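The price on the front of the brochure is never the price

Buying an outdoor robot for a campus or a business park. What it costs, what it costs after that, and what to ask before the purchase order goes in.

Georges Aoun keeps his budget on one sheet of paper. Both sides. He plans grounds and deliveries for Mendoza, a campus of big pale buildings and a lot of paving, and since April he's been working out whether a wheeled robot can take over the parcel run between the mail room and the far blocks.

Front of the sheet: the machine, the charger, the spare battery. Back of the sheet: everything else. The back is fuller.

"First quote I got, I thought, great, we can do two," he says. "Then I rang and asked what wasn't in it."

What wasn't in it: mapping the site. Training. Tyres. The data plan, billed monthly. A lockable shed with power, which Mendoza didn't have near the mail room and had to price from scratch. Insurance wanted a separate rider and took 11 weeks to say so.

Start with the route, before you look at a single machine. Walk it yourself, at the time of day the thing will be running. Georges walked his at 7:30 in the morning and again at lunch and says they were two different jobs. The long run at Mendoza is 1,018 metres door to door, mostly flat, with steps in the one place you'd want to cut through.

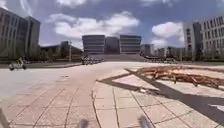 Sticks and branches on the paving at Mendoza, with bikes parked along the far side.

Steps you can plan around, they're on the drawings. Loose stuff isn't on any drawing. Ask the vendor what their machine does when it meets something low and messy that wasn't there yesterday. Does it go round? Stop and phone home? Who picks up the phone, and is that person in the price or on your payroll? Marneo, one of two suppliers on his shortlist, includes remote help in business hours and charges by the call after that. Folska sells it as a yearly block. Neither is wrong but you can't compare the quotes until you've guessed how many calls you'll make, and your guess will be low. Georges guessed 19 a month. He now budgets for 53.

Then surface. Good paving is kind to wheels and batteries, and a lot of buyers over-spec here. Big tyres, heavy suspension, all of it extra, all for a site that's flat as a plate. If you've got kerbs, measure them. Measure the worst one, not the nice one outside reception.
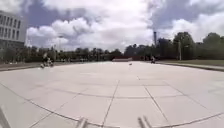
Speed is where the money quietly goes. A supplier will quote you a top speed and a number of trips per day, and those trips assume the machine gets to use it. It won't, not where people are. Even a wide square at Mendoza, with acres of room, can have somebody with a bicycle out on the pale stone to one side, and a cautious machine is going to slow for a person who is nowhere near it. Ask for trips per day at walking pace. If the business case still stands up at that number, good. If it only works flat out then you're buying two machines, so budget for two.

Trials. Pay for one. A free trial is a sales visit, the vendor picks the day and the route and sends their best technician. A paid trial is yours, so you pick a wet Tuesday. Georges put four weeks in his plan and wishes it was six. Write down beforehand what a pass looks like and get both sides to sign it, otherwise you will spend the last afternoon arguing over what counts as a delivery.
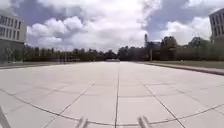

And get the trial data in writing as part of the deal. Logs, stops, battery readings, the lot. Some contracts leave all that with the supplier, and then you go to tender with nothing but your memory of it.

Service is the other one. Hunik, a leasing outfit that will finance either machine, wants a maintenance plan in place for the full term, and it has to be the maker's plan. Fair enough. But read the call-out times. "Next business day" from a depot two provinces away means next business day they leave the depot. Ask where the parts are kept. Ask whether you can swap a wheel yourselves without killing the warrenty.

Lease or buy? Georges is leaning lease, three years, with a break clause after the first. Batteries fade and software moves, and he'd rather hand back an old one than try to sell it. Purchase comes out cheaper on his sheet by year four, if nothing big fails. He's circled the "if".

He still hasn't signed. The shed quote came back higher then expected and has to go round again, and he wants one more walk of the route once the evening classes are back.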